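Lost items wait for owners in Istesdale

The Flindus workshop in Istesdale has collected 44 small lost things since May, and most of them still have no owner.

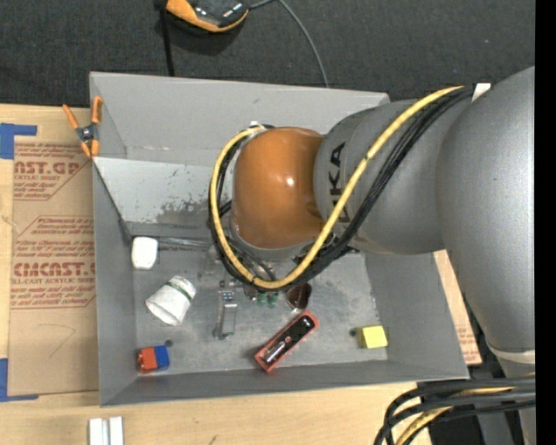
Solange Marinho keeps the list of found objects and reads it again every Thursday. Keys and gloves go home quickly. Small things stay longer, like the yellow cube and the block that is half red and half blue. People can ask for them at the front desk until 8:30 in the evening.

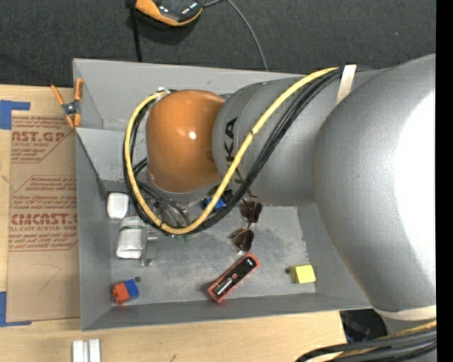
Sunglasses, a yellow cube and other small items in the gray tray.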